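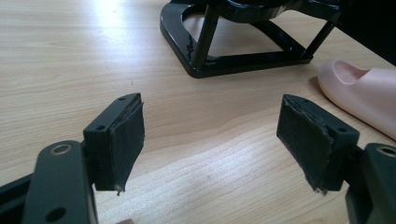

The table, first thing.

Slipper weather, and a tabletop

I have been wanting to write about house shoes for ages, and today is the day! It's 26 February 2021, I have spent most of the winter indoors, and I have opinions about what goes on a person's feet between the bed and the coffee pot.

Some background. When I moved into the apartment in Mirncombe last December I came with two pairs of slippers: the big fleecy ones from my college days and a pair of felt clogs I picked up at the Sturnorwood craft market. The fleecy ones lasted until I stepped in the dog's water bowl. The clogs are still going, but they are HOT, and the radiator in my front room has two settings, off and tropical.

So I went over to slides. Pale pink ones, very plain, the kind you might wear to a pool, and I love them more than is reasonable for a pair of shoes.

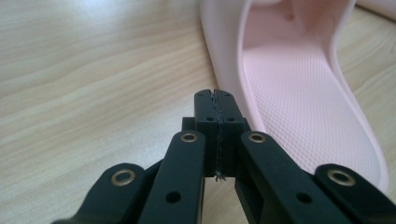 What won me over is how little thought they need. You walk up to them, you put your feet in, you go. I can get the mail with a mug in one hand and the dog's leash in the other (I don't recommend this on the stairs). The clogs needed a sort of hop to get the heel in, and I never once did it gracefully. The pink helps too! My floors are brown, my couch is brown, my dog is brown, and a bit of blush by the door cheers the whole place up.

Sizing was the only tricky part. I'm a 37 in most European shoes and I nearly went up one, as I do with boots. I'm so glad I stayed put, because a slide that's too long slaps the floor with every step and my downstairs neighbor is a light sleeper.
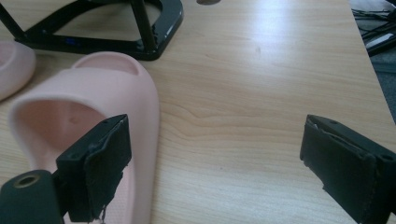
Then there's the cleaning, which I find weirdly enjoyable. Mine get a warm soapy wash in the sink and an old toothbrush worked along the strap and into the footbed, where the lint likes to hide. It takes five minutes if I don't get distracted. I dry them on a towel overnight, well away from the tropical radiator. Shoes on the table used to get me a scolding as a kid, so I should say that clean ones only are allowed up there, and the table gets a wipe afterward.

I've used dish soap so far, but a reader swears by the Dandidetti bar for anything rubbery, so I've put one on my list for the next trip into town.
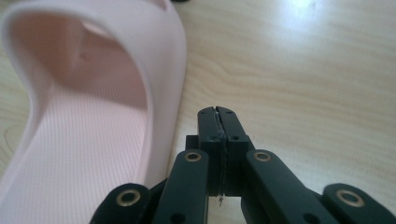

Next up: the entryway

The slides have made the rest of my shoe pile look terrible. I've got my eye on a low bench from Athumani, 68 cm wide, which would fit between the door and the coat hooks with just enough room for the dog to squeeze by. Boots underneath, slides at the end closest to the kitchen. If you have a bench like that in a narrow hall, please tell me how you keep the mud off it!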